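List: bimanual-cells
Subject: Re: Motor 7 disappears from the bus when the arm is reaching far
From: Ravinder Petrenko

Hello all,

I promised to write back when the cell in Camotard was repaired, and I am sorry that it took until June. I quote the complete message first, because the archive is separated by month and the beginning of this thread is not easy to find.

> Hello list,
>
> We have a two-arm cell with the same Lania arms that several of you are using, both on one front rail, with walls on the sides and back. For a few weeks now, motor 7 on the right arm drops off the bus in the middle of a task. The controller waits, then gives a timeout, then everything goes limp, including the other arm. After a power cycle it is fine again.
>
> It is not random. It happens mostly when the arm reaches toward the back wall and the wrist turns. Close to the base I never saw it. I have changed the motor with the spare and the problem stayed. I have lowered the bus speed and it got better for a day, then it came back.
>
> My colleague thinks the power supply is too weak for two arms. I do not want to buy a bigger one before I know. Did anybody measure this? Also, how do you route the cable to the gripper? Ours is tied flat along the whole link, it looks very tidy.
>
> Thanks,
> M.

I think the last sentence of M. has the answer in it, but let me go in order, because I made some mistakes and maybe they save you time.

1. Power supply

I also believed in the power supply at first. Our cell had exactly the same behavior: the right arm lost motor 7, which is the gripper motor, always when it was extended. An extended arm needs more current at the shoulder, so a voltage drop looks like a good explanation. I connected a meter at the last motor and looked at it during a long reach with a load in the gripper. The voltage moved a little and never came near to the limit where the motor resets. I then ran the right arm alone, with the left one disconnected from the supply. The error came back before lunch. So for us it was not the supply. M., please do this test before you spend money. You need only a meter with a minimum hold function and some patience.

2. Reading the error counter

The Etia controller software keeps a counter of failed packets for each motor, but it does not show it on the main screen. You find it under the bus diagnostics, and you have to reset it by hand. I did not know this for a long time and I was waiting for the full timeout each time, which is a very slow way to work. The full timeout comes only when many packets are lost one after the other. The counter shows you already the small losses.

I let the arm run its normal program overnight with the counter at zero. In the morning motor 7 had 596 failed packets. The other motors on the same arm had none. On the left arm also none. This was good news for me, since a problem of the bus speed or of the supply would probably touch more than one motor. It had to be the last piece of cable, or the two connectors of it.

3. Finding the bad place

I put the arm in the bad position (far reach, wrist turned) and held it there with the motors on. With the counter open on the laptop, I pressed the cable carefully with a plastic stick, a small distance at a time. PLEASE keep your hand out of the gripper and keep the other hand on the stop button. Close to the gripper connector, the counter began to climb. When I pushed the cable toward the connector to take the tension away, it stopped climbing.

After that I switched off and removed the cable. The outside was perfect. I cut the jacket open and one signal wire was broken inside the insulation, just behind the crimp. The ends were still touching when the cable was relaxed. This explains why a power cycle "repairs" it: when the motors lose power the arm comes down, the cable is relaxed and the wire makes contact again. It has nothing to do with the restart itself.

I was a little ashamed, because it was me who tied this cable. I had done it like M., flat along the link, ties very close to each other, pulled tight. It was beautiful and it was wrong. When the wrist turns, the cable needs to get some length from somewhere. If it is tied everywhere, it can take the length only from the connector.

4. The new cable

I ordered replacement cable from Cloutier, the flexible type and not the one for fixed installation. The two look the same in the catalog picture, so read the line about bending. I took purple so I can see at once which pieces are already changed. Before, everything was black, on a black joint, and you see nothing.

How I do it now:

Power off, and wait until the lights on the motors are out.

Put the arm by hand in its longest reach, with the wrist turned to the end. Measure the cable in this position. Then turn the wrist to the other end and measure again. Take the longer one and add a hand width.

Crimp with the correct tool. I used pliers for the first one and I made it again.

Plug in at the gripper. Make one tie on the link near the gripper, and leave a soft bend between the tie and the connector. The tie must hold the cable without squeezing it. I test it with a fingernail: the jacket should not show a waist.

From there let the cable go in a big free loop to the base. No more ties on the moving part. This was hard for me, I admit. A hanging cable looks to me like unfinished work.

Move the arm by hand through all its range, slowly, and look at where the loop goes. It should not go between two links and it should not come in front of the gripper.

Screws of the wrist cover need a 3 mm key. They are in plastic, so stop when you feel resistance. I broke one post already and repaired it with glue, it holds until now.

5. Test after the repair

I wrote a small program that goes from the folded position to the far reach, turns the wrist, opens and closes the gripper and returns. I set it to 2,000 cycles and reset the counter. I started it on Friday evening with the stop conditions set low, so that the arm stops at the first timeout and does not try again. When I came back, the program was finished and the counter of motor 7 was at zero.

Then I did the left arm in the same way, although it had no errors. It has the same age and was tied by the same person.

6. Things that I still do not like

The free loop is a compromise. It can catch on an object if the object is tall, and if you work with cameras above the table it can come into the view. For the second problem I have only moved the loop to the outside of each arm, so that the two loops go away from each other. Somebody on this list wrote last winter about a spring arm that carries the cable from above. If you are still reading, I would be happy to know how this works after some months of use, and if it pulls on the wrist at low speed.

I also would like the controller to stop only the arm with the problem. With us too the left arm goes limp when the right one has a timeout. If the left arm is holding something at this moment, it falls. I asked at Lania and I am waiting for the answer. If there is a setting in Etia for this and I simply did not find it, please tell me.

One photo of the cell is attached under this text, and my last remark to M. is after it.

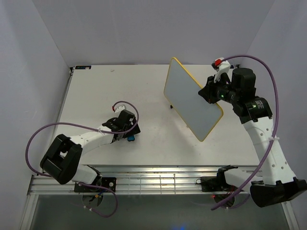
Slack in the cable is what I would check first in your cell, M., before the motor and before the supply. The loops are easy to follow on ours because of the purple color: the left one makes its wide turn out to the left, the right one goes high and comes down beside the white link, and both have a white tie up on the link. The right gripper is holding the whiteboard with the yellow edge by a corner, toward the back wall, and such a reach is what I recommend for your test, with the counter open. Hold it there, turn the wrist a little in both directions, and write down the number before and after. If it climbs, cut the ties before you order anything. Please write back with what you find, also if it is something different.

Best regards,
Ravinder Petrenko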